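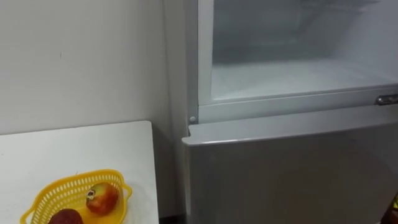 The method has a name, but the woman who teaches it asked me to leave the name out until she has decided whether she likes it. In practice it comes down to one basket. Whatever goes into the refrigerator goes into the basket first, on a table right beside the door, and whatever comes out goes back through the basket too. She runs a two-hour class on this in Fenemberg, through a small housekeeping school called Trutix. The class costs 26 dollars and I had trouble seeing what could fill the second hour.

I told her so on the phone, and she invited me over to see the practice kitchen for myself.

"People think they know how to put food away," she said when I got there in the morning. "Then they show me their crisper drawer."

I said that mine was fine. She asked what was in it. I couldn't give her a complete answer, and she was decent enough to go on to something else.

Why a basket at all

The basket is bright yellow plastic, with rows of small slots in the sides, the kind of thing sold for a few dollars in any hardware store. I asked whether a bowl would work. She said a bowl would work badly.

"You can't see into the bottom half of a bowl from across the kitchen. And a bowl looks finished. You put apples in a bowl on a table and they live there now. Nobody looks at a plastic basket and thinks it's a centerpiece."

I asked about the color. She says yellow is easy to spot when you're tired and have one hand on the fridge door. I asked if she had tested other colors. She had not. She'd had a white one before, and she kept losing track of it on the white table, and that was the end of the research.

It seems a fair point about that particular table. I'm less sure it tells us much about anyone else's.

What she is surest of is the distance. The table has to be next to the refrigerator, close enough that you can move things from one to the other by turning. Hers nearly touches. She leaves a gap on purpose, and I asked why, given that gaps beside refrigerators are where crumbs and bottle caps go to retire.

"So you can get a broom handle down there," she said. "And so the fridge can breathe a little. Check your manual for how much. I don't give people a number, they'd only hold me to it."

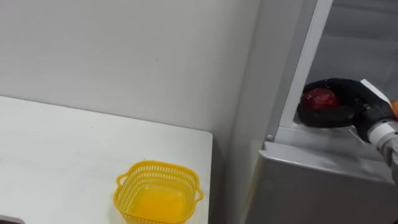 The trouble with the top compartment

Most of the class is about the upper compartment on a two-door refrigerator, and this was where I found myself listening more closely than I'd meant to. Her view is that people treat a small freezer like a closet with the door shut. Things get pushed to the back, the back frosts over, and the next thing gets pushed in front of the frost.

"Frost is just moisture that came in with you," she said. "Every time you stand there with the door open, deciding, you're paying for it later."

So the deciding is supposed to happen at the basket. You work out what you want before you open the door, you open it, you move the food, you shut it. I pointed out that this only works if you already know what's inside, and that people who know what's inside are presumably not the ones signing up for a class.

She agreed with that faster than I expected. The first week, she said, is all guessing. She has students write a list and tape it up somewhere they'll see it. She doesn't care if it's an index card or an app. Some of her students use one called Plovidus, which keeps an inventory on your phone. She tried it for 19 days and went back to the card.

"It wanted me to enter an expiration date for an onion," she said.

I asked whether there was anything at all to show that the method cuts down on wasted food. This is the claim on the flyer, after all, and it is in large type. She told me students fill out a form at the end of the class and another one a month later. How many fill out the second one? "The ones who are still doing it," she said, and then laughed, having heard herself. She said she would ask Trutix to change the flyer. I have not seen a new flyer.

Apples, mostly

The practice food is nearly always apples. They're cheap and they roll, which she considers useful. A student who drops a few apples learns to set the basket back from the edge of the table. She prefers to mix a dark red kind with something lighter and blushed, so that students can be told which one to move and there's no arguing over it.

I wanted to know if she was telling people to keep apples in the freezer, since so much of the teaching goes on up there. She looked pained.

"No. Whole apples go in the lower part, or they stay out if you'll eat them this week. If you want to freeze them, peel them, slice them, spread them on a tray, and bag them when they're hard. A whole apple that's been frozen is good for sauce and that's all."

And the class uses whole apples anyway?

"For the motion. You wouldn't practice parking with somebody in the back seat holding a cake."

I've thought about this comparison since and I still don't think it holds up. A student who spends the evening lifting whole apples toward a freezer may well go home and put whole apples in a freezer. She says it hasn't happened. I'd want to see that second form.

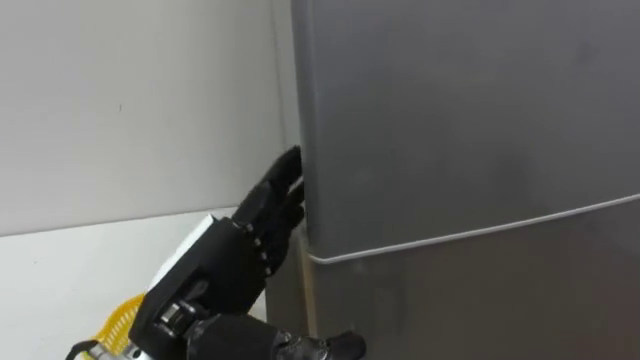

The practice refrigerator in Fenemberg, with the white seal running between its upper and lower doors.

We spent longer on the door seal than I would have guessed possible. She makes students run a finger along it and then wipe it down with warm water and a drop of dish soap, getting into the folds. She also teaches the old trick with the dollar bill: shut it in the door, pull, and if it slides out with no drag, the seal may be going. I did this at home that night in four places. One of them was loose. I'm not going to say the class paid for itself, as I hadn't paid for it, but I did clean the seal.

The outside of the refrigerator gets less attention. Gray finishes show smudges, she said, and life is short. There was some smudging. I respected it.

I asked her what she'd say to somebody who thinks the whole thing is common sense with a fee attached. She'd plainly been asked before.

"I'd say yes. So is swimming lessons."

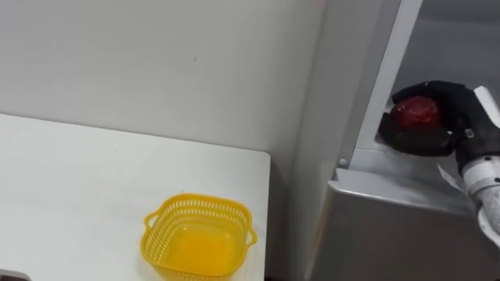
Emptying it again

The part of the method I had expected to like least is the rule that the basket has to be empty when you're done. Empty, wiped if it needs it, and back on the table by its handles. She won't let a student leave anything behind in it, including the rubber band off the asparagus.

I said this sounded like tidiness for its own sake. She said that a basket with something in it turns into storage, and then you need another basket. She once visited a household out in Dogar where they had taken up her method with real enthusiasm and bought so many baskets that there was no table left to put them on. She counts that one as her failure.

"I should have said one. I thought I'd said one."

Now she says it at the start and again at the end, and I suspect this accounts for a fair portion of the second hour.

For the record, I've been doing it at home with a dishpan, on a chair, as there's no space for a table next to my refrigerator. It is a little slower than what I did before. I have thrown out less lettuce, though I've also bought less lettuce, and I can't separate the two. The dishpan currently has a lemon in it. She said to call if I had questions, and I do have one about the chair.

The next Fenemberg class is in January, in the evening. Places are limited to what the kitchen will hold, and students are asked to bring their own basket.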